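Ticket 777: Meeting room calendar shows bookings one hour late
Product: Guketti room booking, hosted
Site: Zovedbridge office, second floor
Opened by: Loïc Leblanc
Status: Resolved
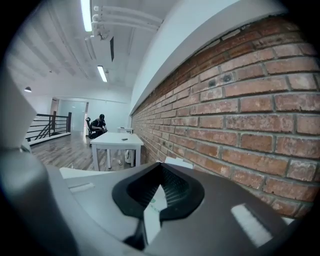

Bookings made through the Guketti web page show up one hour late on the display outside each meeting room. A meeting booked for 9:00 appears on the display as 10:00. The web page itself has the right time, and so do the confirmation emails. The problem started in November, on the first working morning after the clocks went back. Both rooms on our floor are affected: Comis, which is the small one, and Fu, the larger one. We are in the office with the exposed red brick wall, in case support has us mixed up with the other Zovedbridge account on the ground floor. That account is separate and they say their displays are fine.

Steps already tried before opening the ticket:
Restarted both displays from the settings menu.
Unplugged both displays, waited 15 minutes, plugged them back in.
Signed out of the room account on Comis and signed back in.
Deleted a test booking and made it again.
No change from any of these.

Support reply, 10:20
Thanks for the details. Please check the time zone in two places. The first is Account, Site Settings, Region. The second is on the display itself, under Device, Clock. Please also tell us whether the clock in the top corner of the display is right, or if only the bookings are off.

Loïc Leblanc, 10:45
Site Settings has the correct region, and "Adjust for daylight saving" is checked. On the displays, Device, Clock is set to "Use site time". The clock in the top corner is right on both. Only the bookings are off.

One more thing I noticed. A weekly meeting that was set up back in the summer shows at the correct time on Fu. Anything booked since the clock change is late. I don't know if that helps.

Support reply, 11:30
That does help. It points to the calendar link between the site and the displays and away from the displays themselves. The link keeps its own copy of the time offset. Please try this:
1. Go to Account, Connections, Room Displays.
2. Select Comis only and choose Refresh Offset.
3. Wait for the status to go from Pending to Synced.
4. Make a new test booking and compare the times.
Leave Fu alone for now so we have something to compare with.

Loïc Leblanc, 12:10
Did this for Comis. Status stayed on Pending for a long time and then changed to "Failed, error 50". Tried again with the same result. The test booking for 2:00 still shows as 3:00.

Support reply, 1:15
Error 50 means the link can't write to the room account. The usual cause is a permission that was given by someone whose login has been turned off. Can you check who is listed as the owner under Connections, Room Displays, Details?

Loïc Leblanc, 1:40
The owner is our former office manager. Her login was closed at the end of the summer. The displays kept working after that, so we never looked at it.

Support reply, 2:05
That explains it. The link can still read bookings with the old permission, but it can't save a new offset, so it kept the summer one. Please change the owner to a current admin - it has to be a full admin, a room admin will not work - and approve the permission request that comes by email. Then run Refresh Offset again on both rooms.

Loïc Leblanc, 3:20
Changed the owner to my login. The approval email went to the spam folder, so that took a while to find. Refresh Offset finished on both rooms and the status is Synced.

New bookings show at the right time on Comis and Fu. The bookings made between the clock change and today were still late on the displays. I opened each one on the web page and saved it without changing anything, and they moved to the right time. People here had already rebooked a couple of meetings an hour early to make the display look right, so I have asked everyone to check their own entries.

Support reply, 3:50
Glad the new bookings are right. Opening and saving is the correct fix for the older ones. I have added a note to your account with the new owner and sent a request to our product team for a warning when an owner's login is closed. I can't give a date for that.

Loïc Leblanc, 4:05
Thanks. Please close the ticket.

Ticket closed by support, 4:10
Cause: expired owner permission on display connection
Fix: owner changed, offset refreshed, affected bookings saved again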